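The Understudy

Danau made housings for meters that measured things other companies sold, and in August it sent everybody on second shift an email with the word journey in it four times. Seema Yadav read it on her break, standing up, because the chair in the break room had lost a wheel in the spring and a ticket had been opened.

The journey was Station 2. Station 2 was hers. She had been seating the small green piece against the big green piece for six years, which came to a number she had once worked out on the back of a time sheet and then thrown away. The small piece went in at a slant. You leaned on it with the side of your thumb, and you felt it give, and then you didn't lean on it anymore. The written instructions said "press firmly until seated," and a long line of temps had pressed firmly until cracked.

A company called Tunine was going to teach a robot to do it. A man from Tunine came with a slide deck and very clean boots. He said the robot would learn in simulation first, on a model of the workcell, so that by the time the real one was bolted down it would already know the job. He said it could practice all night. He said this the way you would mention that a babysitter was certified.

"Who's it practicing from?" Seema said.

The man said that was a great question, and then they moved her to days and gave her a desk.

The desk was in the old sample room, next to a window that looked out on the compressor. It came with two monitors, a mouse, and a title, Process Knowledge Partner, that made her mother ask over the phone whether she had been fired. Her job was to watch runs of the arm and say what was wrong with them. There was a box on the screen for typing in, and it took 169 characters. She learned to be brief. "Too straight," she typed. "Still too straight." "You would not do this to your own thumb."

The runs were numbered, and she got through them in the order they came, with coffee. By run 59 she had stopped looking at the tool chest and the cardboard boxes, which had interested her for a day or so because nobody at Danau had ever kept boxes that neatly. She looked at the hand and the green part. She had come to have opinions about the hand.
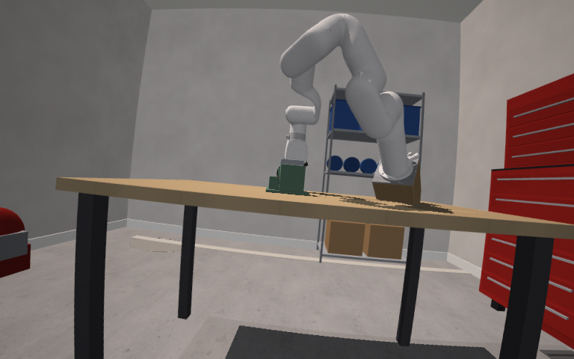
Samarakoon wanted to know if it got paid for the hours it spent rehearsing, seeing as he never had. He ran Station 3, or Station 3 ran him, and he had taken to bringing his sandwich into the sample room so as to eat it in front of the future. He asked whether it got the shift differential. He asked whether it had sat through the lifting video, with the guy and the mattress.

"It doesn't have a back," Seema said.

"Then it should've been first in line for this place."

He watched a whole run with her, chewing. Afterward he said it looked like his brother-in-law trying to get a key in a door. She typed that in, and it fit with room to spare. Two days later a polite note came back from Tunine asking if she could expand on the brother-in-law.

She tried. The trouble was that she had never had to say it. She had shown people, when there were people to show, by putting her hand over theirs and leaning. Now she wrote things like "lean before you push" and "stop a little before you think you should," and a young person at Tunine turned these into figures, and the figures came back to her in a spreadsheet for approval. She approved them. She had no idea if they were right. She took the sheet down to the floor on her lunch hour, and seated one part slowly with her eyes shut, and went back up and changed one of them.

Meanwhile things at Station 2 went on without either of them. The temp agency sent a boy called Drisbridge, who might have had a first name, and he cracked eleven housings before the morning break and hid four of them in his hoodie. Seema found him by the scrap bin. She was not supposed to be on the floor. She had a badge now that said so, more or less, since it opened the sample room and the upstairs restroom and had quit opening the line gate. She had come through behind a pallet jack.

"Give me your thumb," she said.

He looked at her the way anybody would.

She showed him. It took most of a quarter hour, and at the end of it he seated one, and then another one, and said "oh" in a flat voice, like a person finding his glasses on his head. She told him not to tell anybody she had been there. He told everybody. By the afternoon the shift lead was at her desk, asking in a friendly way whether Process Knowledge was something she felt comfortable sharing outside the platform.

"He was putting them in his hoodie," Seema said.

The shift lead said he heard that.

She went back to her runs. Up in the upper left of the screen was a counter that had said 121 when she came in, and this was the number of clips still waiting for her, and it never went down by as many as she watched. The arm, in fairness, was getting better. It had quit coming in from the top like a man stamping a passport. It came down beside the part now and waited there, and there was something in the waiting she recognized. It was hers. She used to do that, hold off for a breath before the lean, and she had thought of it as a bad habit, left over from a winter when her wrist hurt.

She hadn't typed anything about that. She scrolled back through all her notes to make sure. Then she remembered the afternoon they had put the camera over her station and told her to act natural.
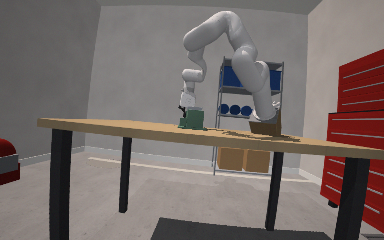 She wrote, "The pause is not part of it. That was my wrist." She looked at it for a while and took it out. She wrote, "Pause is fine," and sent that, and felt as if she had signed for somebody else's package.

The real arm came on a truck on Sep 14, 2021, with a crate of bolts in the wrong size. There was a cake. The plant manager gave a talk in which the arm was a teammate, then a tool, then a teammate again, and Drisbridge, who had been hired on permanently the week before at Station 2, asked where he should stand. It was the best question anyone had asked since August. A call was made. It was decided he could stand to the left, for the time being, and hand it things.

"What things?" he said.

"We'll develop that," said the man from Tunine.

They got it bolted down by three. The small piece went up to the big piece, and the hand stopped beside it and waited, and forty people holding paper plates waited with it. Seema's wrist ached. She put it in her pocket.

"Is it broken?" somebody said.

"No," she said. "Give it a second."

Samarakoon leaned over and asked if she was going to want her cake.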